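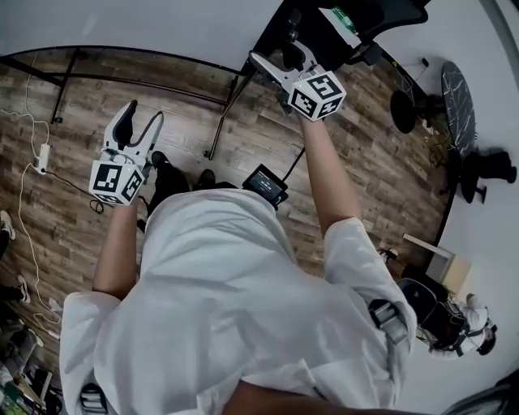 Kurnitz to move bulky-item pickup to an appointment system

2 April 2021

Residents of Kurnitz will have to book a time before leaving old furniture, mattresses and large appliances at the curb, under a change the town council approved at its March meeting.

The new system replaces the open pickup weeks that the town has held every spring and fall. Under the old schedule, each neighborhood had one week when anything too large for a regular bin could be put out, and crews drove every street until the piles were gone.

Abla Farah, the town's sanitation manager, told the council that the open weeks had become hard to staff and harder to plan. Trucks often filled up before the end of a route, she said, and items left out in the rain had to go to the landfill even when they could have been reused.

"A dry couch can go to somebody. A wet one goes in the ground and we pay by the ton," Farah said.

Each household will get 2 free pickups a year, with up to 10 items at a time. Extra pickups will cost $40 each. Bookings can be made by phone or through the form on the town website, and crews will come on a weekday morning. Items should be at the curb by 6 a.m. and must not block the sidewalk.

The council voted 5-2 in favor. Georges Sabbagh, who voted against, said the open weeks worked well for people who rent and move often, and that many of them would not know about the booking rule until they got a notice on the door.

"We had a system where you didn't have to call anyone," Sabbagh said. "I think we are going to see more dumping behind the stores on Moussa Street, and then we will be paying to clean that up too."

Farah said the town would not issue fines until the fall. Until then, items left out without a booking will be tagged with a notice that gives the phone number. After that, the fine will be $100.

Apartment buildings are covered differently. Owners of buildings with more than four units can ask for a shared pickup once a month — the request has to come from the owner or manager, and tenants cannot book it themselves. Nadine Rizk, who manages two buildings on Holari Avenue, asked the council to let tenants book directly when a manager does not respond. The council sent that question back to staff.

Last year the town collected 810 tons of bulky waste, most of it in the two open weeks. Farah said a share of that was furniture in usable condition, though the town does not keep a separate figure for it.

Under the new plan, the town will set aside usable items at the transfer yard on Wenik Road. Anas Obeidat, the yard supervisor, said a covered area there is being cleared for tables, chairs, dressers and shelving. Residents will be able to look through it on Saturday mornings and take things home at no charge. Mattresses and upholstered pieces with tears or stains will not be accepted for reuse.

Paint, tires, car batteries and loose construction debris are still not allowed at the curb. Those can be taken to the yard during regular hours with proof of address. Refrigerators and air conditioners will be picked up, but residents need to say so when they book, so that a separate truck can be sent.

Wenceslao Xolalpa, a resident who spoke during public comment, asked whether older people who cannot carry heavy items outside would get any help. Farah said crews are not insured to enter homes, but that they can take items from an open garage or a porch if this is arranged at the time of booking.

Booking opens on Monday, and the first pickups will start the week after.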